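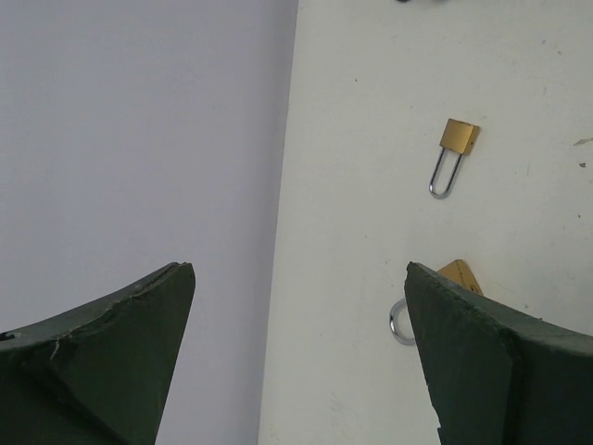 *3 min read*

# Two arms, one padlock: how do we stop the lock twisting when the key goes in?

**Kátia Xavier**
Tue 19 March

Hello all, and sorry in advance for the length of this! I help run the after-school robotics club at Skirkau, and our older group (seven of them, all very keen) have set themselves the job of opening a padlock with two arms. One arm picks up the lock and holds it, the other picks up a key, and they meet in the middle. They have been at it since October and I'm ever so proud of how far they've got.

Picking up is mostly fine now. We have a slim little padlock with a long shackle and a bigger one with a much thicker shackle, and the arm will usually get hold of either if they aren't too close together. The trouble starts when the key touches the lock. The body swivels in the grip, just a touch, and then the key skates across the face and we have to begin again. Squeezing harder was the obvious thing to try, so we moved the closing value on the holding arm from 2,060 down to 2,000 (lower is tighter on ours) and it made hardly any difference, except that the motor got warm and one of the lads got worried about it.

The green fingers have had a hard life and the edges are quite chewed in places, so perhaps that's part of it? We'd be glad of any ideas that don't cost much. The end-of-term evening is coming and they would dearly love to show it to their families.

---

**Anselmo Evangelista**

What a lovely project, do pass on my congratulations to them. We did something very like it at the Nilar workshop a couple of years back and got stuck in much the same spot, so I feel for you.

I'd put the tightness back where it was, for the motor's sake, and look at where the fingers are touching. If they only meet the lock on a raised edge or near one end of the body, it has something to pivot on, and no amount of squeezing will cure that. Try to have the flat faces of the body lying squarely against the flat of both fingers, with the keyhole end sticking out only as far as the key needs. Chewed edges matter less than you'd think if the flat part is sound, though a strip of thin rubber from an old bicycle inner tube on each finger did wonders for us. Glue it well, as ours peeled off in the middle of a demonstration.

The other thing is the meeting point. Ours worked far better once we stopped trying to do it out at full stretch and brought both grippers to the middle of the table, nice and level with each other.

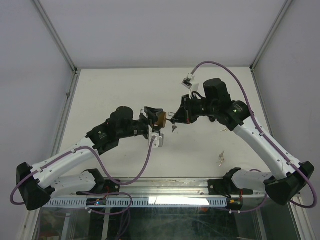

*Grippers nose to nose over the middle of the table, keys on the right-hand side.*

Then let the key arm come in slowly, stop just short, and have the pupils check the wrist camera before the last little push. It took our lot six sessions to get that push right, so don't let yours lose heart.

---

**jomov_dad**

Bit of graphite in the keyhole. Not oil, it goes gummy. Also file any burrs off the key.

---

**Kátia Xavier**

Thank you both! I've got an old inner tube in the shed and I'll take it in for the next session. I looked over some of our saved runs with the group and Anselmo, I think you're right about the edge, because the bigger lock does tend to get picked up at an angle. They're going to have a go at turning it square before lifting. Graphite is on the shopping list too.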